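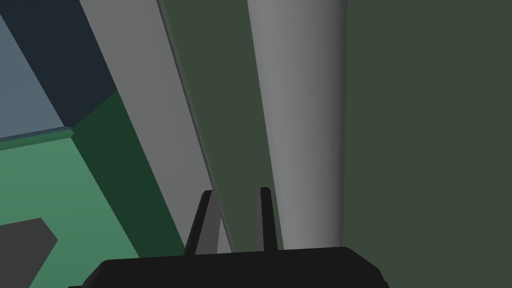
Fig. 1. Gripper with fingers open, large gray cylinder beyond.

Section 3. Setting up elective sign-up in Verosura

For school office staff and department heads. Do this before families get their log-ins. Needs an admin account, a teacher account won't show the menus.

Before you start

Have ready: the elective list from each department, room numbers, seat limits. Final list, not the draft. Changing a seat limit after sign-up opens is possible but messy (see step 7).

1. Log in, go to School > Terms. Pick the term. If it says Archived you're in the wrong year, back out.

2. Open Electives, click Import. CSV only. One row per class. Column heads have to match the template exactly, capitals too.

3. Check the row count at the bottom. Ristholm campus should come to 208 and Furkine to 548, counting every section. Lower than that, a row got dropped, usually a blank seat limit. Fix the file and re-import, don't type the missing ones in by hand.

4. Set the grade bands. Default is all grades. Leave it like that and ninth graders will be able to book senior seminars.

Note: Classes with prerequisites need the Hold box ticked. The counselor then aproves each request one at a time.
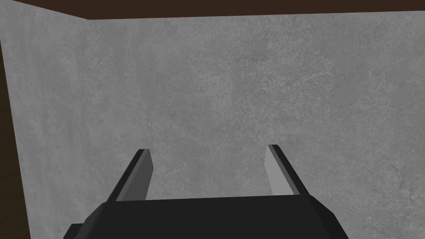
5. Add a cover picture for each elective. Optional, but students do scroll by picture. Landscape, one per class. The class name prints over it in white, so pick something with a plain dark or mid-tone area. A flat gray wall like the one behind the gripper works fine for that, the name stays readable across the top. Busy backgrounds don't. Check it on a phone before you move on.

6. Set open and close times. Monday 3 p.m. open is what most schools here use, after last bell. Avoid first period.

CAUTION: Times are in the district time zone, not your computer's. Check the line under the clock.

7. Seat limits after opening. Raise any time. Do NOT lower below the number already enrolled, the system drops the last students in and emails thier families right away. No undo. 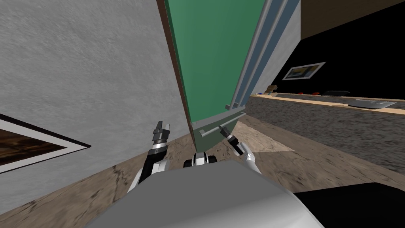 Reading time: 3 min

3.1 Waitlists and family approval

Waitlists are off by default. To turn on: Electives > Rules > Waitlist. Max 10 per class. Families see their place in line, staff see the whole list.

1. Choose Auto-fill or Manual. Auto-fill offers the seat to the next student and holds it until the end of the next school day.

2. Turn on Family Approval if your school requires a parent sign-off. Students can still pick, but the seat shows as Pending.

3. Send a test. Use the dummy family account, Ekanayake, already in the system. Don't test with a real one.

Note: Paper forms still count. Enter them under Office Entry, same day, so the seat isn't given away.

Stuck on import: Lakmal Haque, student records. Log-in problems: Abdul-Rahman Amoah, help desk. Put the term and campus in the subject line.

Next: Section 4, Printing schedules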